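Start with the floor

When the Agyeman flat in Natby was cleared in April, the job began at the bottom. Most people tidy shelves and worktops first and leave the floor until they are tired. The result is a smart set of shelves above a row of things with no home.

The household had given itself nine evenings and used three of them on the floor alone. Anything that had been down there for more than a season went into a crate marked for Dutow, where the charity shop takes most things – shoes and bedding excepted.

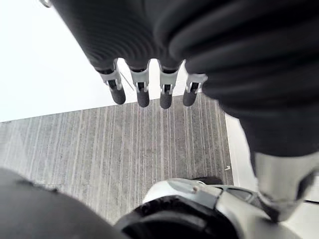 At floor level in Natby.

The crates came from Surkora and cost 61 pounds for the set, lids included. They stack well, although the lids are stiff.

Small items take the longest. Hair grips, pen tops and spare screws can fill an hour, and there is little to show for it afterwards. The family kept one shallow tray by the door for these and emptied it before bed.

Sweeping came last, from the far wall towards the hall. The rug stayed rolled up for another week while they decided whether they wanted it back.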